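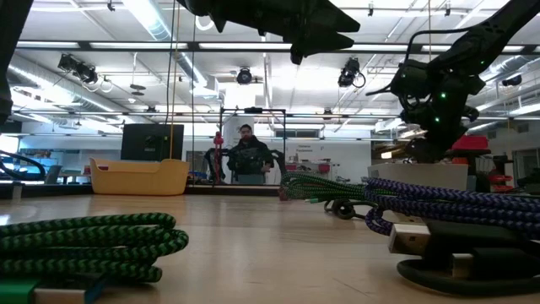
[cell-upkeep] Re: Right arm loses the wrist when it reaches to the far bin

Hello all,

Thank you for the detailed report. We had nearly the same fault on our two-arm table at Bivau last October, so I write down what we found and what we changed. Please forgive the length.

On 8/21/23, the Karakaya bench group wrote:

> We run a two-arm table for sorting loose cables into bins. Since
> the last rebuild the right arm stops with a communication error
> from the wrist motor. It happens mostly when the arm is stretched
> to the far bin, and never at the home position. After a power
> cycle it works again, sometimes for an hour, sometimes for one
> pick. The log shows error 108 each time. We have already swapped
> the wrist motor and the fault stayed. Should we replace the whole
> harness? Also, does anybody have a good routine for checking the
> zero position after such a repair?

First, I would not buy another motor. Error 108 on our arms was also a lost wrist, and in our case the motor was healthy. The fault was in the thin lead that goes along the upper link and makes a loop at the wrist. Somebody had made this loop too short at the rebuild. With the arm folded it looked correct, but at full reach the lead pulled on its plug. It did not come out, it only lost contact for a moment, and this is enough.

How we looked for it:

1. Switch on, leave the arm in hold, and look at the small green lights near the wrist. On our arms they must all stay lit.
2. Support the arm with one hand under the elbow, release the hold, and move it by hand to the far bin very slowly. Do not let go of it — these arms fall down when the hold is released.
3. At full reach, turn the wrist to both ends. If a light blinks, you are near.
4. Switch off, and only then touch the plugs.

We replaced the one lead, not the harness. The new one from Dotby is longer than the original, and we leave a loose loop above the wrist, large enough that two fingers go through it at full reach. The loop must stay above. When it hangs under the wrist, the fingers catch it, and on our table this is a real danger because everything we pick is also a cable. A gripper cannot know which cable belongs to the arm.
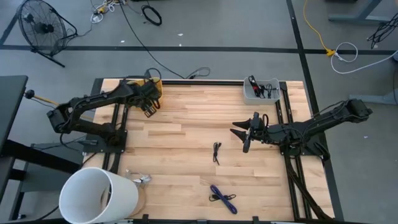

The Bivau table and its two arms, grey bin at the top right corner.

Second point, the base. Please check the thick cable that leaves the base of the right arm. Ours runs down the right side of the table, outside the work area. Before, it was going under the base plate, and the plate was pressing it each time we tightened the bolts. We found the jacket flattened there. It was maybe not the cause of the fault, but I was not happy to see it.

About the zero position. After any work on a wrist we do the following, and it takes less time than one would expect:

Put both arms in the home position and wait until the motors are quiet.
Lay the steel ruler between the two bases. On our table the distance is 506 mm, measured between the inner edges of the plates. If this has changed, stop here and fix the bases first.
Drive each gripper down to its pencil mark on the wood. We allow 2 mm.
Open and close the gripper nine times with nothing in it, and listen.
Pick one thick braided cable and one thin cord, and drop both into the far bin. The thin one shows a bad zero much sooner, since the fingers close beside it.

We write the result in the log, also when everything is good. In the log I can see that the right wrist needed 52 days until the first small correction after the repair. The left one was not touched in the same period.

One more thing about the bins. We had a time when the arm hit the rim of a bin, and we believed the zero was lost again. In truth a person had pushed the bin while taking out cables. Now the bins have marks on the table too, and we look at them before we blame the arm.

For the bolts of the base plate: we tighten crosswise, first by hand, then with the short key. The tabletop is wood and it gives a little, so we repeat it the next morning. I would be interested if somebody here uses a metal plate under the wood. The people from Flukiria wrote something about it on this list, but I could not find the message any more in the archive.

If you still get 108 with a new lead and a good loop, please send the log lines from just before the error, not only the error line. I also would like to know in which direction the wrist was turning. Ours failed only in one direction, and this was the hint which we ignored for much too long.

I have two of the longer leads left over. If your connector is the same type, I can post one to you — write me off list with the address.

Kind regards from the Bivau workshop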